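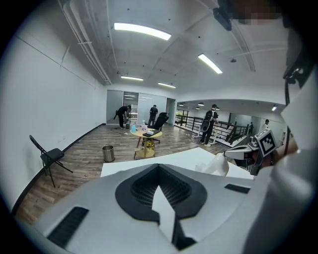 White tabletop, June.

Minutes of the Service Desk Meeting, Bollness office
Thursday, 3 p.m. Six staff present, one on the phone from Stakuven until the phone gave up.

1. Minutes of the last meeting
Accepted, after the word "resolved" was changed to "looked at" in item 4.

2. Laptop repairs
There are 14 laptops on the shelf waiting for parts. The hinges ordered from Egilsson came in, and they are very good hinges for a different model. The workshop lead will send them back and ask for the part number that was on the order form in the first place. Customers who have waited longest will get a call by the end of the week. It was agreed that "any day now" will no longer be used on those calls.

3. Annual maintenance contracts
The Brutov contract is up for renewal and covers 200 desktops plus the docking stations. Brutov would like the same price and a faster response. The desk would like a higher price and the current response. Accounts will draft something in between and bring it back. There was a long discussion of whether a keyboard with coffee in it counts as wear and tear. The present wording says it does, if read generously, and Brutov reads generously. New wording to be written.

4. Ticket system
Since the update, closed tickets reopen when the customer replies "thanks." The Stakuven desk has been asking customers not to say thank you, and one of them has complained about the tone. The software supplier calls this expected behavior. A filter will be tried on the test queue first — the test queue this time, please, and not the live one.

5. Data backup before repair
Two machines were wiped last month without a signed backup form. In both cases the customer had a copy. The form moves to the front of the intake sheet, and a machine with no signature stays on the counter side.

6. Call-out charge
Proposed at $95, up from $80, to include the first half hour. Four in favor, two against, Stakuven not heard from (see above). Carried. The price list on the website still shows the charge from before the last increase, so both will be fixed together.

7. Any other business
The label printer jams on every third label. It was pointed out that this is a repair shop. The printer has been given a ticket number and put at the back of the line.

Actions
Workshop: return hinges, call customers.
Accounts: Brutov draft and the coffee clause.
Front desk: intake sheet, website prices.
Stakuven: new phone.

Closed at 4:40 p.m. Next meeting same time next month, at Stakuven if the heating is off by then.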